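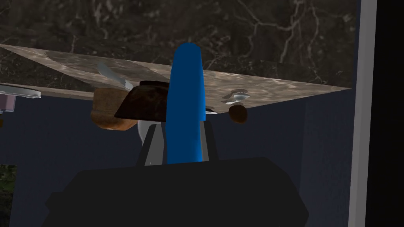
Reading time: 1 min

4.2 Checking the grip in the Kosora simulator

Run this check before you load a new pick routine. The gripper view should show both gray fingers with the blue object upright between them.

1. Open the Grip tab and select Wrist View.
2. Set the closing force to 26 percent.
3. Press Close and wait for the status line to read Held.
4. Raise the arm 40 mm. Keep the speed at Low.
5. Press Save Pose.

Note: If the status line reads Slip, open the fingers, raise the force to 40 percent and repeat from step 3.

Caution: Other items on the marble slab are solid in the simulator. Plan a path around them before you move sideways.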